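Budgeting for two handheld grippers, what am I missing?

cello_loft
Joined January
Posted Jan 31, 2021
We want to collect folding data for the Løken project and the quote from Adel is for 2 grippers plus 17 spare finger sets. Seventeen! Is that a normal number or is someone clearing a shelf?

tapedeck90
Ask what a finger set costs alone. My guess is that's where the margin sits.

Cina
I'd take the spares. Cloth work is harder on fingers than the sales page lets on — corduroy especially. Same kind of job as yours:
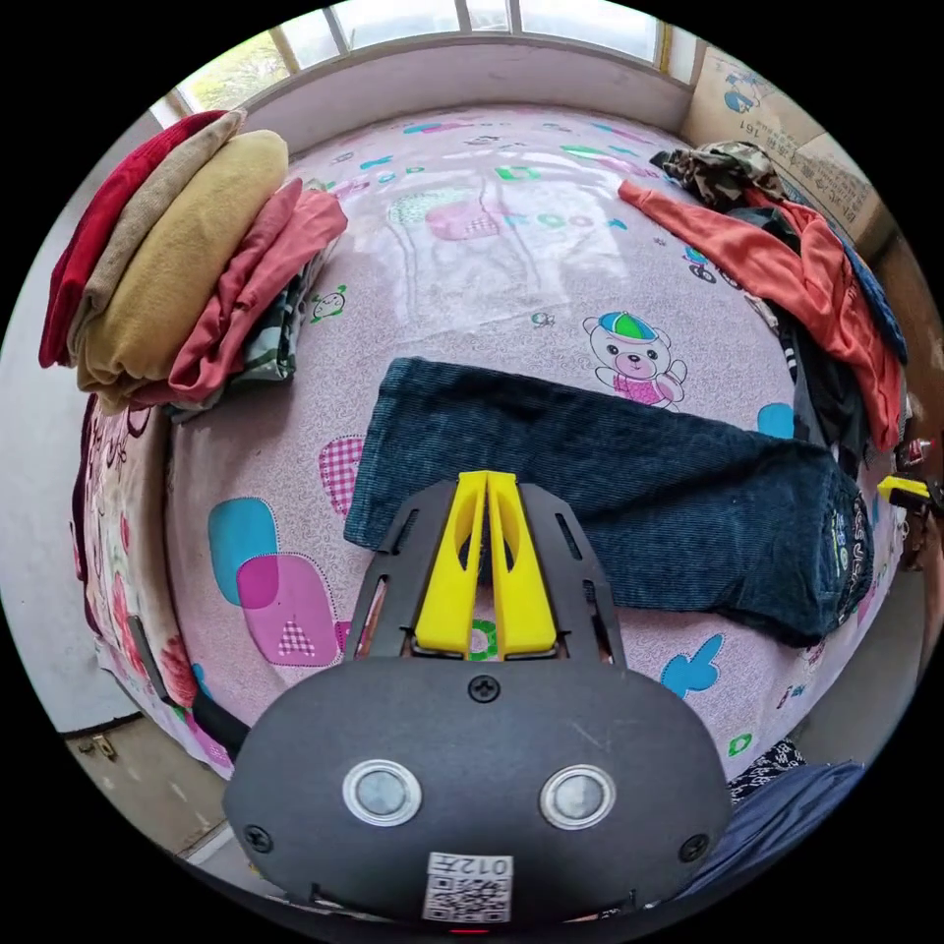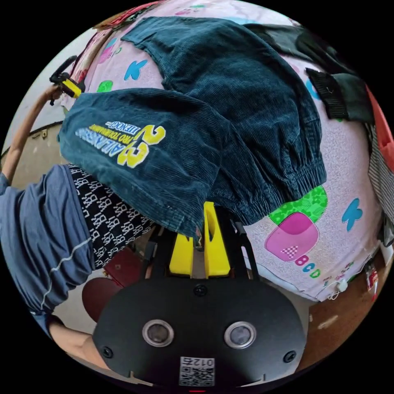
Photos: Cina. Please ask before reposting.

tapedeck90
Nice trousers, but I don't see wear on the fingers there. Do you have replacement numbers or just a feeling?

Cina
Two sets since we started. So fine, 17 is a lot.

cello_loft
That's what I figured. Adel says support is 90 days and then "by arrangement". No price given.

tapedeck90
Then you don't have a budget yet. Get that in writing, and plan for hours too. Somebody has to fold all that stuff, and the quote never has a line for it.

Cina
Disagree on waiting. I'd order one pair now, no extras.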